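Simulate first, and then be suspicious

By Styliani Andreadis
2020-12-18

In our workshop at Prinstead there is an old disagreement, and I want to put my side of it in writing. Some members believe a home builder should touch metal from the first evening. I believe the builder should spend the first months in simulation, and should be ashamed of nothing.

I came to this opinion slowly. My first arm, which I named Grirnero, was built on my kitchen table in August of last year. I bought the motors before I understood what they must lift. When I closed the gripper on a cup for the first time, the elbow went past its limit and broke a printed bracket. I had paid 372 dollars for parts at that moment, and I had learned one thing: that my bracket was weak. A simulator would have told me this for free, and it would also have told me that my shoulder motor was in the wrong place.

Hartmut Dreßler, who has repaired machines all his life, does not agree. He says that a person who learns in a simulator learns the simulator. I respect this sentence, and for a long time I had no good answer to it. Friction in software is a number somebody typed. A cable never gets caught on the corner of the table. The gears have no play, unless you remember to add it, and beginners do not remember.

But consider what the two-armed project in our workshop needs. We call it Plornever. It must reach across a counter without hitting its own body, and it must do this from many positions, also bad ones. With real arms we could try perhaps one position in an evening, with one person holding the emergency button. In the simulated room we ran 548 reaches before dinner, and the only thing that suffered was my old laptop.

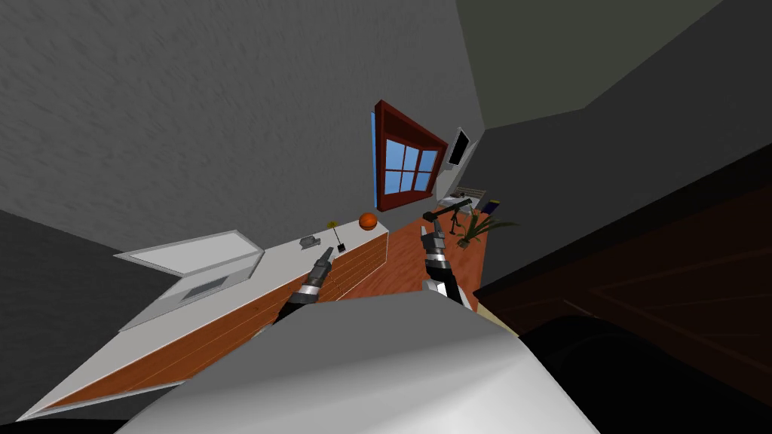 Both grippers in the simulated room, with the counter at left.

A simulated room should have ordinary things in it. When I started, I used an empty gray floor and one cube, and my planner looked very clever. Then Oranuch Mahawong told me to put a basketball on the counter, and furniture, and a plant on the floor. The planner became stupid in one hour. It was the most useful hour of the winter, and I would not like to repeat it with real arms and a real window.

There is also the question of money and of space. The workshop has eight keys and one strong table. If every beginner needs the table, then most beginners go home and watch videos. A simulator lets them work in the same evening, each in a corner, and come to the table when they have a question that only the table can answer.

I must be fair to Hartmut on one point. Sohail Tanoli moved his controller from the simulator to a real wrist this fall, and it shook like a washing machine. He needed 200 small trials to calm it. I do not think those trials were wasted, and I do not think the simulation was wasted either — he arrived at the real wrist already knowing that his geometry was correct, so he could look for the fault in one place only.

My proposal to the members is simple. Let each new project pass a cluttered room in simulation before it gets time at the table. Let the builder write down, on paper, which numbers in the model were measured and which were guessed. Hartmut can read the paper, and he can be as unkind as he likes about the guesses. I have already given him mine, and he has returned it with a lot of red ink on the friction values.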